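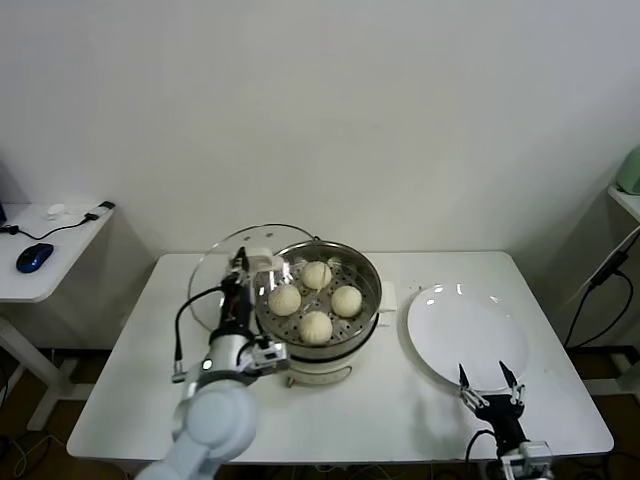
We posted our hearing in March and half the town still said they never heard of it, a comment on the previous edition of this guide reads, and could you please explain the reminder part properly this time? Gladly! Reminders now have their own steps below, and the whole section has been rewritten to match the new notice screen.

Section 7. Publishing a Public Meeting Notice

Last revised 22/09/2018

This section covers posting a notice of a school board meeting, budget hearing or other public session through Sundedus, and sending it to subscribers and to the local newsrooms on your list. You need a Publisher or Administrator account. If you only have a Drafter account you can complete steps 1 to 11, and then someone with publishing rights has to finish the job.

The screens shown to you may carry your district's colors and seal. The button names are the same everywhere.

Before you begin

Have these ready:

The full legal name of the body that is meeting
The street address and room, including which entrance is unlocked in the evening
The agenda as a PDF with selectable text (a scanned agenda will upload, but residents can't search it)
The name of the office that takes questions, with a phone number that someone answers
Your state's notice deadline for this type of meeting

CAUTION: Sundedus does not know your state's open meetings law. The system starts with a lead time of seven days, and you can change it, but a green check mark next to the date only means that your notice meets the lead time entered in your own settings. Ask your attorney or your state association if you are unsure.

Creating the notice

1. Sign in and choose Notices from the left menu.

2. Select New Notice, then Public Meeting. Do not use General Announcement for meetings. General announcements are left out of the public archive, and moving one over later means typing it again.

3. In Body, pick the board or committee from the list. If it's missing, an Administrator can add it under Settings, Bodies.

4. In Meeting Type, choose Regular, Special, Hearing, Work Session or Emergency. The form changes a little depending on what you pick – Hearing, for instance, opens an extra box for the subject of the hearing and another for how people may submit written comments.

5. Enter the date and the start time. Check AM and PM twice. The Prirmont district once invited its residents to a 6:30 AM budget hearing, and a few of them came!

6. Enter the location. Start typing and saved places will appear. If the session moves between buildings through the year, save each building once and you'll never have to type the address again.

7. Write the Summary. You have 300 characters, and this is the part everyone reads, so it's worth a few extra minutes. Say what will be decided in the words you would use on the phone. "The board will vote on new attendance lines for the two middle schools" gets people through the door. "Consideration of Item 4(b)" does not.

8. Attach the agenda. Wait for the word Stored to show beside the file name before moving on.

9. If the public can watch from home, paste the link in Remote Access. Test it in a private browser window where you are not signed in to anything.

10. Fill in Accommodations with the contact for interpreters, captioning and accessible seating, and the last day to ask.

11. Select Save Draft. The draft number appears at the top right. Write it down if another person will be publishing.

NOTE: Drafts are kept until you delete them. Published notices can't be deleted, only corrected or canceled, and every version stays in the archive with its time stamp. Reporters love this and so will you, the first time anyone asks when a notice went up.

Choosing who receives it

12. Open the draft and go to the Audience tab.

13. Under Subscribers, leave All Topics checked unless the meeting concerns a single school. Checking one school sends the notice to families and neighbors who follow that school and skips the rest.

14. Under Newsrooms, check every outlet that should get a copy. Small weeklies and the student paper count too. If a newsroom address has bounced, a gray triangle shows beside the name; select it to see the last delivery that went through.

15. If your district prints legal notices with Madden or Yurchenko, turn on Send to Print. The text goes across in the column format each of them uses. They will send you a proof by email, and nothing is printed until you approve it.

CAUTION: Send to Print does not take the place of the publisher's own deadline. A proof approved after the cutoff goes in the next issue, which may be too late for your hearing.

Setting the reminders

Reminders are the best thing in this release. Earlier versions sent one message at publication and then went quiet, and people simply forgot.

16. Go to the Reminders tab and turn on Send Reminders.

17. Keep or change the two suggested times. The first goes out three days before the meeting and the second on the morning of the meeting. You may add others, up to seven in all. Please don't use all seven for a routine work session, or subscribers will start leaving the list.

18. Choose Email, Text or both. Text reminders carry only the body, the time, the place and a link, so a long summary won't be cut in an awkward spot.

19. Select Preview and send the preview to your own phone. Open the link in it. Read the address out loud – it's a surprisingly good way to catch a wrong street number.

Publishing

20. Select Publish. Read the confirmation box, then select Publish again.

21. Open your public page and make sure the notice is at the top of the list. It can take a few minutes to show up.

22. Print the Certificate of Posting and place it with the meeting file. The certificate lists the time of posting and the newsrooms that received a copy.

If something changes

For a new time or place, open the published notice and choose Correct. Everyone who got the original gets the correction, with the changed line in bold, and pending reminders are updated on their own.

For a canceled meeting, choose Cancel and give the reason in one sentence. Then put a paper sign on the door as well. Some residents don't use the site, and they will have driven over.

For an agenda change only, choose Replace Agenda. The old file stays available under Earlier Versions.

Go on to Section 8 to post minutes and recordings after the meeting.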